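FSM 2553: Surface Materials and Their Care
Unit 4 Handout: Cleaning Hard Work Surfaces
Gomard Technical College, Department of Facilities Studies

Read this handout before the Tuesday session. It covers the choice of cleaning method for light-colored work surfaces and the order in which the steps are carried out. Terms in the unit glossary are not defined again here. 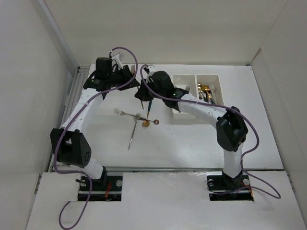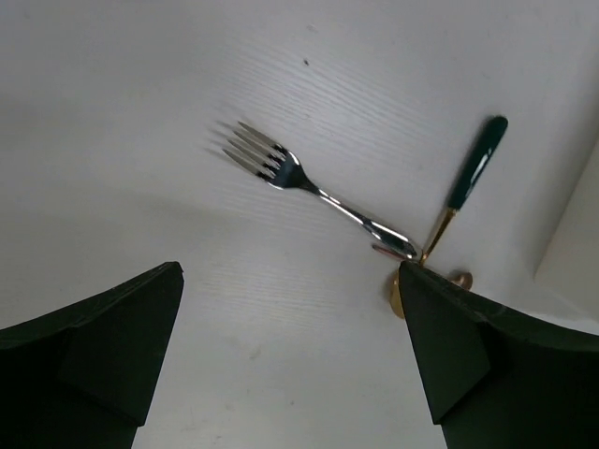
Why is a neutral cleaner used before a stronger product?
A neutral cleaner removes most everyday soil and is unlikely to dull the finish. A stronger product may lift a stain faster, but any damage to the finish is permanent.

1. Types of soil
Soil is grouped by how it holds to the surface. Loose soil, such as dust and crumbs, rests on top and can be removed dry. Bound soil, such as grease or dried drinks, must be softened first. Stains have passed into the material itself and may not come out fully. Students should name the type of soil in writing before selecting a product.

2. Texture
Smooth surfaces release soil easily but show streaks. Surfaces with a pressed or molded grain hide streaks and small scratches, yet fine soil settles in the low parts of the pattern. Wipe along the grain on the first pass and across it on the second. Abrasive pads are not permitted on either type in this course.

3. Standard procedure
Remove loose soil with a dry cloth. Mix the neutral cleaner at a rate of one part to 100 parts water. Apply it to the cloth, never directly to the surface. Allow the soil to soften, then wipe from the far edge toward the near edge. Rinse with plain water and dry at once. Joints and corners are done last with a folded cloth.

For bound grease, the stronger rate of one part to 200 given in the old Skenditz manual is an error and should be struck out. A higher second number means a weaker mix. The corrected table is in the Lombardi workbook, Chapter 4.

4. Records
Each surface cleaned in the practical is entered on the Sosuvix log sheet with the material, type of soil, product, mixing rate, and result. Entries are made in ink. Incomplete sheets will be returned unmarked.

Preparation for the next session
Complete the mixing exercise at the end of the workbook chapter. Bring two clean cotton cloths and a pair of gloves. The session on natural stone has been moved to August, and its reading list will be issued separately.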